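Sturklow hall kitchen reopens with new benches and a linen roster

6/22/18

The kitchen at the Sturklow community hall is back in use after a refit that replaced the benches, the sink and most of the shelving. Hall users were let in on Thursday evening to put things away, and the first group booking goes ahead this weekend.

Work began in April, when the old sink unit was taken out and found to have been leaking into the cupboard below it. The base of the cupboard had gone soft and the wall lining behind it had to be cut back. That added weeks to a job that had been planned as a simple change of bench tops.

Leonie Kaufmann, who manages bookings for the hall, said groups had been patient while the kitchen was shut. Most brought their own thermoses and a plate of something cold. The Tuesday lunch moved to the Drikden bowls club for the whole period and will return next week.

"People were good about it," she said. "The playgroup washed their cups in a bucket for two months and I only heard one complaint."

The new sink is deeper than the old one and has been moved along the wall to sit under the window. The hot water unit is the same one as before. Shelving now runs the full length of the back wall, with the lower shelves kept for heavy pots and the urn, and the upper shelves for serving trays. A small work table has been added near the servery for drying up and folding.

The cupboards were emptied before the builders came in, and the contents went into storage in a shed at Jurnia belonging to hall member Alasdair MacBrayne. When the boxes came back they held far more than anyone expected. A full count was needed for the hall's insurance, and it came to 792 items, including 88 dinner plates and 13 teapots. Five of the teapots have no lid.

Mr MacBrayne said the count took two evenings. Chipped plates and cups have been set aside and will not go back on the shelves. Anyone who recognises a casserole dish or cake tin as their own can collect it from the table in the foyer until the end of the month. After that, unclaimed pieces will be given away.

The other change is to the way cloths and towels are handled. Until now each group has used whatever was in the drawer, and the drawer was not often emptied. Gertraud Gruber, who runs the Tuesday lunch, asked for a proper system before the kitchen opened again.

Under the new arrangement, every group takes its used cloths home, washes them and brings them back by its next booking. Cloths for dishes and towels for hands are to be kept in separate drawers, both labelled. Anything used on the floor goes in the laundry tub and does not come back into the kitchen.

Mrs Gruber said the old cloths had been sorted by hand. The thin ones were cut up for rags, and those with some life left in them were boiled and kept. Local households have given more to fill the gaps, so the drawers hold a mix of colours and sizes.

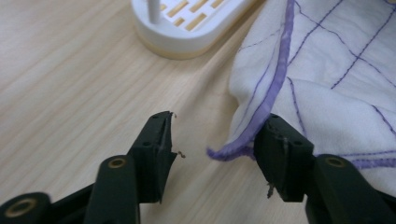

"They don't need to match," she said. "They need to be clean, and they need to be folded before they go in the drawer – otherwise you can't shut it."

Bar soap stays as well. There had been talk of fitting a pump dispenser beside the sink, but regular users preferred a bar on a dish that drains, and the money was put toward the shelving. Groups are asked to rinse the dish under the tap when they finish and leave it to dry.

Gülizar Gezer, whose cooking class meets at the hall on alternate weeks, said the extra bench space would make the most difference to her. Her class had been rolling dough on trestle tables in the main room and carrying it through on trays. She has asked that hot pans not be put straight down on the new tops, and a set of cork mats will be left beside the stove for the purpose.

The class has room for a few more people when it starts again. The fee is $30 for the term, with flour and oil supplied. Those taking part should bring an apron and a container to carry food home.

A few jobs are still to be done. The door of the tall cupboard catches on the floor and will be planed down. The light over the servery flickers when the urn is switched on, and an electrician has been asked to look at it. Leopold Prantl, who fitted the benches, will be back to seal the join behind the sink, and the tap should be left off overnight after that work is finished. A note will be put on the kitchen door with the day.

Keys to the old kitchen lock no longer work. Groups with a regular booking can pick up a new key from Ms Kaufmann at the hall office during opening hours, and should bring the old one with them to hand in. Casual hirers will be given a key with their booking form, as before.

The cleaning checklist has been rewritten and is on the inside of the pantry door. Bins are still to be taken out to the side gate after each booking.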